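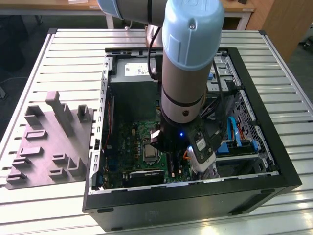

How often should a desktop computer be cleaned out inside?
Once every six months is enough for most homes. Make it every three if the tower stands on carpet, or if there is a cat or dog in the house.

Before you start

Shut the computer down properly, switch it off at the wall and pull out the mains lead. Hold the power button in for a few seconds to drain what is left. Take a photo of the back with your phone so you know where each lead goes, then unplug the lot.

Work on a hard table with good light. Kitchens are fine as long as the surface is dry and free of crumbs. Avoid working on a bed or a rug. Touch a bare metal part of the case before you reach inside, and again every few minutes.

What you need

A clean, soft paintbrush, 2 inches wide
A can of compressed air or a small electric blower
Cotton buds
Isopropyl alcohol
A crosshead screwdriver
A saucer for the screws

Getting the dust out

Take off the side panel and lay the case down with the open side up. Brush the loose dust off the larger parts first, working towards the back. Keep the can upright and use short bursts. A tilted can spits cold liquid.

Hold each fan still with a finger while you blow air at it. Spinning a fan fast with an air can is hard on the bearings. Do the blades one at a time with a cotton bud if they are sticky, which is usual in a smoker's house or near a cooker.

Never open the power supply. Blow through its grille from the outside and leave it at that.

Filters

Most newer cases have a filter at the front, and many have a second one underneath. Foam and mesh filters can be rinsed under the cold tap with a drop of washing-up liquid. Leave them overnight. They must be fully dry before they go back in.

Vacuum cleaners

Keep the vacuum for the outside of the case and the floor behind the desk. The nozzle can build up static, and it will swallow a loose screw without you noticing.

Putting it back

Check that no lead is resting against a fan. Press each plug you may have knocked. Refit the panel, reconnect everything from your photo and switch on. If the screen stays blank, switch off again and push the memory sticks in firmly at both ends.

Leave a gap of a hand's width behind the tower, and raise it off the carpet if you can. An old chopping board does the job.

Readers' tips

Keep the spare case screws in a film pot taped inside the desk drawer. Imani Minja

I write the cleaning date on a bit of masking tape on the back panel. Mine says August, so it is nearly due. Rodrigo Leitão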